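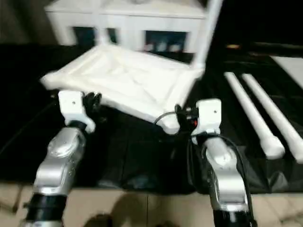 Notebook — night shift attention study, Ukness site
Aug 27, 2022

Spent the morning on the second round of data from the packing line. Yaneth Ayala sent the last batch of tablet files late yesterday, so the set is as complete as it is going to get. 49 people enrolled in March. Two left the company before the second round and I have kept their first-round data in a separate folder.

Question, so I don't drift from it again: does reaction time at the end of a night shift depend on when the long break falls, or only on how long the person has been awake? The Ukness schedule has an early break group and a late break group. People do not choose. The line lead sets it by station and it stays fixed for the month.

What I did

Merged all tablet files into one table. 3,130 valid button-press trials after removing false starts and anything faster than 100 ms. Left slow responses in. Last time I cut them off at one second and that was a mistake, as the slow ones are most of what we care about.

Checked the clocks. The tablets from the Lozano loan set were still an hour behind from the time change. Corrected in the merge script, and the original files have not been touched. If anyone opens the raw folder and sees end-of-shift tests stamped before the shift ended, this is the cause.

Recoded the sleep diaries. A nap before the shift now counts as sleep if it was longer than 20 minutes. Yaneth wanted any nap counted. We agreed to run it both ways and report both.

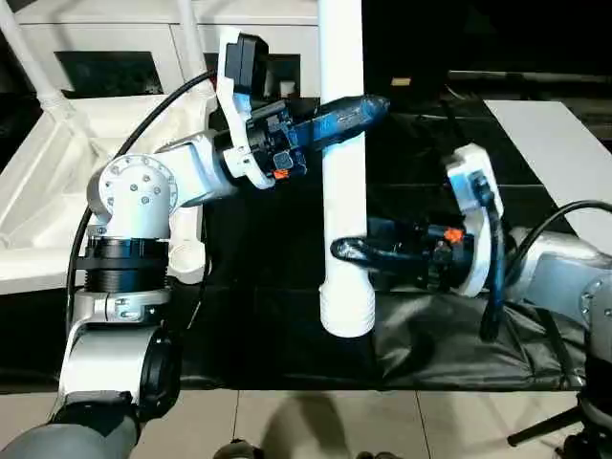 The diaries took most of the time. Several people wrote "normal" in the hours-slept box and nothing else. I went back to their enrollment forms to see what they had called a normal night, but I did not fill in the number from there. Those days are marked missing. It costs us some nights in the late break group, and I would still rather have the gap than a guess.

First look

Both groups slow down between the start and the end of the shift. The late break group slows down less. The difference in the median is small. The difference in lapses (responses over half a second) is easier to see, and it is still there when I drop the first week, when people were learning the test.

Hours awake matters too, as expected. With it in the model the break effect shrinks but does not go away. I have not looked at age or years on nights yet. Late break stations are mostly at the labeling end, where the work is more varied, and the early break stations are mostly case packing. So this could be a task effect that looks like a break effect. I don't see a way to pull those apart with the Ukness data alone.

Etelley might help. Their night crew rotates stations every week and the break moves with the station. Yaneth has a contact in their safety office and will ask if they would run the same test. It takes each person more than four minutes with the sign-in, and that was the complaint at Ukness, so we should shorten the sign-in before we ask.

Problems

The Nakonus sound meter near the labeling end stopped logging partway through the second round. I have levels for the first round only. Noise goes in as a station average for now — not good, but the levels didn't move much within a station in the first round.

One tablet had its screen brightness turned all the way down for two nights. Four people tested on it. Flagged, not removed.

To do

Rerun with the short-nap coding Yaneth wants.
Add years on nights.
Plot lapses by station before looking at the group means again.
Write to the Ukness shift manager and ask whether anyone swapped breaks informally. Two of the diary comments suggest it happens.
Return the Lozano tablets after the files are backed up on the second drive. The chargers are in the gray drawer under the printer.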